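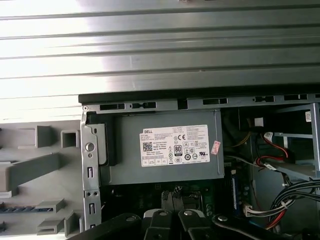 Nadège thinks the bib numbers are still too skinny, and that from the finish line a 3 and an 8 are going to look like the same runner. She wrote that on the proof in red marker, so I can't pretend I missed it.

December 2023, Plerstead Night Run, print notes

OK so she's right. I pinned last week's bib to the corridor wall and walked backward until I bumped into the fire door, and the 3s closed up well before that. Went up one weight and opened the counters by hand on 3, 6, 8 and 9. Much happier! The number now crowds the sponsor strip at the bottom, so the strip drops to one line and Vekeck loses its tagline. Huw can break that to them, he has lunch with them anyway.

Color. The midnight blue we all liked on screen comes off the big printer looking like wet asphalt. Tried it with more cyan (too cheerful), then with less black and a bit more magenta, and that second one is the keeper. Strip is taped inside the back cover of this notebook. If you borrow it, put it BACK, I'm looking at you Fabrice.

Route map: the bridge label was on the wrong side of the river. It's been on the wrong side since the first draft and four of us signed it off. Fixed, along with the water stop icon that printed as a gray blob. Still waiting on Didier for the final start pen layout, so that corner of the map is just an empty box for now.

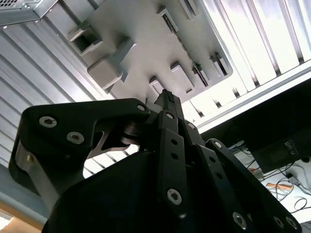
Gripper below the gray tray, white slatted panel behind.

Bib run is 2578 including spares. I wanted to hold 195 blanks for on-the-day entries and Agathe wanted more, and we left it at 195 with a promise that I'll stay near a printer. She has that in writing now, I suppose.

Banners: start arch is fine. The Piltville road one needs bigger eyelets – the small ones tore on the test piece as soon as I leaned on it. Reinforced hem too, roughly 7 cm if the fabric allows. Fabrice wants wind slits and I don't, they chop right through the lettering, and I think mesh does the job. Ordering a swatch of mesh to settle it.

Medal ribbon artwork went out this morning. I left the year off the ribbon on purpose (it's on the medal) so leftovers can be used again.

To do:
– new bib proof to Nadège, full size, not the shrunken one
– 48 marshal badges, names still missing for the second half
– ask Huw which Vekeck logo is current, I have three
– mesh swatch
– chase Didier, again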